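Visit to the Wieczorek Manuscript Store, Lalcombe
January 31, 2020

The Wieczorek collection holds the working papers of playwrights and translators, most of them active outside the large publishing centers. The store occupies two floors of a former print works. Visits are by appointment, Friday mornings only, 15 readers at most.

Imre Simon led the tour. The catalog lists 3926 items, of which 2668 have been described to page level. Drafts are filed by play, then by version; letters are filed by sender. The oldest piece is a prompt copy dated 1599, kept in a separate cabinet and shown under glass for ten minutes.

Most of the morning went to the papers of Bienvenido Buenaventura. His comedy Sanus exists in four typed drafts. The second act was rewritten each time and the third was left alone. The novel Indum survives only as a carbon copy with chapter six missing. Simon believes the chapter was cut before typing, as the page numbers run on without a gap.

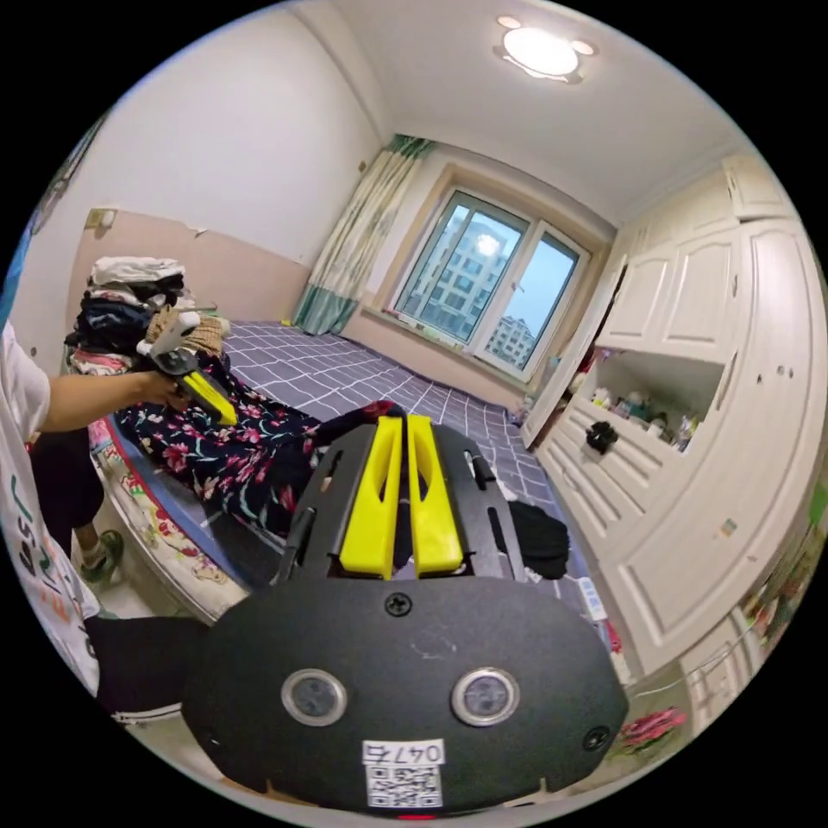
The reading room supplies pencils and book rests. Copy orders are taken at the desk and filled within two weeks. Translations are shelved apart from the originals, so both call numbers have to be requested. The next open morning will be announced on the door and in the newsletter.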